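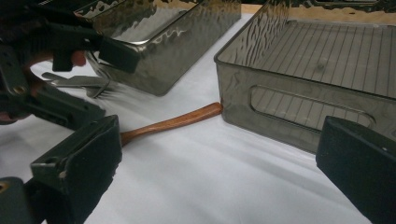 Ekton hand-held gripper kit, the pair
Bought from: Dilesley, by mail
Rating: three and a half stars, would be four with a better manual

I wanted a robot arm that sorts cutlery. What I own so far is two grippers with no arm behind them, so for now the arm is me. You hold one in each hand, do the chore the way you'd like it done, and the recordings go off to train the software. The forum people say 2000 runs is a decent start. I have done 41, and I have opinions.

The kit arrives as a box of black plastic parts, a bag of screws, and a manual that seems to have been translated by someone in a hurry to catch a train. Step 6 tells you to fit the linkage "in the obvious way." I fitted it in the obvious way, and the jaws opened when I squeezed and closed when I let go. Half an hour and some language later I had it apart again on the bench at Ledesma, our shared shop, where I pay by the month for a table and the right to complain about the heating. Budget an evening per gripper, and have your own small hex driver handy. The one supplied is made of something like cheese.

Once together they're pretty good! The grip sits well in the hand, the trigger is smooth, and the pads on the fingers bite better than I expected. I've been using a few bins as the destination and whatever I could lift from the kitchen drawer as the cargo.

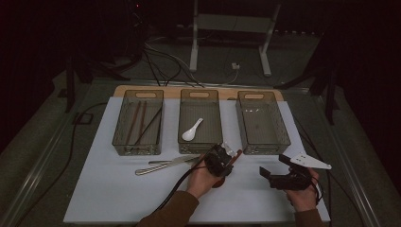
Chopsticks were the surprise. I figured they'd roll away and make a fool of me, and they came up first try nearly every time, provided I went in from the side. The soup spoon is also fine if you take it by the handle. Flat metal is where the trouble starts. A knife lying flush on a hard board gives those big square fingertips very little to get under, and I've spent whole minutes nudging one along like a cat with a bug. Putting a cloth down helped a lot, as the tips can press in a little and scoop.
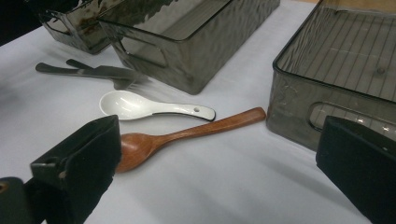

The Ekton's fingertips, with a knife, a fork, a soup spoon and a wooden spoon still to go.

Other gripes. The cable gets into everything, and I'd happily pay extra for one that left at a kinder angle. After 12 runs or so my wrists start filing grievances. The fingers are bulky enough to hide small stuff right when you need to see it, so you learn to lean.

I also tried the rival Skesness set a friend of the shop had lying around. It's lighter and the manual is readable, but the trigger felt like a cheap stapler and I went back to mine within the hour.

Would I buy the Ekton again? Yes, with a real hex driver in the same order. The drawer at home is still a mess, by the way, and most of what used to be in it is now at the shop.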